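Home arm drops or tilts bowls when lifting by the rim. Gripper or software?

Posted in Workshop Builds, 24/08/2022

broltari_bench

I've been building a tabletop arm at the Lesstead shared workshop since June and I'm starting to doubt it was ever going to do what the kit page claimed. The arm is a Fimach kit with the two-finger gripper, payload listed as 300 grams. I had my bowl on the kitchen scale and it's 228 grams, so on paper there's room to spare.

The job is dead simple. Lift the bowl by the rim, carry it over, set it down beside the plate. It does get off the counter. What it won't do is stay level. The far side sags, and on a bad run the whole thing pivots out of the fingers and I'm chasing crockery across the bench.

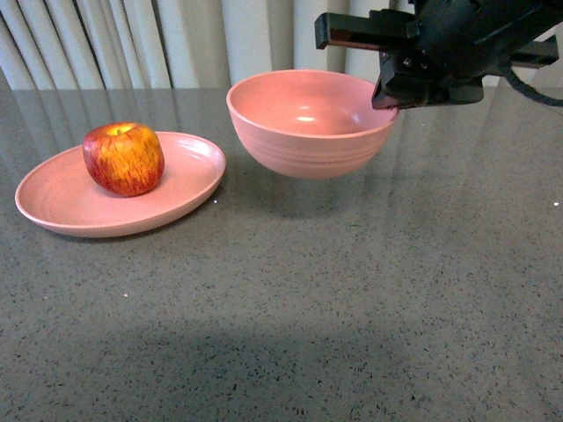 I've tried closing the fingers harder and it made no difference I could see, apart from the motor getting warm. I've slowed the lift right down. Somebody at the workshop reckons I need the Marino vision add-on so it can "correct for pose", and that add-on costs more than I paid for the arm. I'm not keen to throw money at a camera if the fingers are rubbish. Has anyone got one of these to hold a bowl properly, or are the demo videos all done with foam blocks?

flatwasher19

Don't buy the Marino. A camera can tell the arm that the bowl is tilting but it can't give the fingers more to hold on to.

The 300 gram figure will be for something gripped through its centre of mass. You're gripping one edge, so all the weight hangs off to the side and tries to twist out of the fingers. Half your listed payload would be optimistic for that, and I wouldn't trust the listed number to begin with. Kit sellers test on whatever makes the number look good.

Things I'd try, cheapest first:

Glue thin silicone or bike tube rubber on the inside faces. Hard fingers on a glazed or glossy rim have next to no friction.

Get the fingers further down over the rim before closing. Even a few extra millimetres of overlap helps a lot with twist. Go slowly, or you'll jam the tip into the inside wall.

Check the finger screws. Mine came loose within a week and I spent ages blaming my code.

Also look at your cable. If it's stiff and pulls on the wrist as the arm swings, the tilt will change from one side of the bench to the other — easy to mistake for a software fault.

gumleaf_cnc

had the same arm, sold it. never got it to lift a full mug. try a lighter bowl

mapleshed

I'd agree with most of the first reply, though I don't think closing harder is always useless. With bare fingers it is. Once there's rubber on them the extra force does something, up to the point where the servo stalls, and a servo left stalled will cook itself.

Before changing anything, run the same lift 19 times or so with the same start position and write down which way it tips. If it's always the same way, it's the grip. If it's all over the place, suspect slop in the wrist joint and don't bother with the pads yet.

The vision add-on might be worth a look later on, if you want it to find the bowl by itself. I'm still waiting to see one do that reliably on a shiny benchtop.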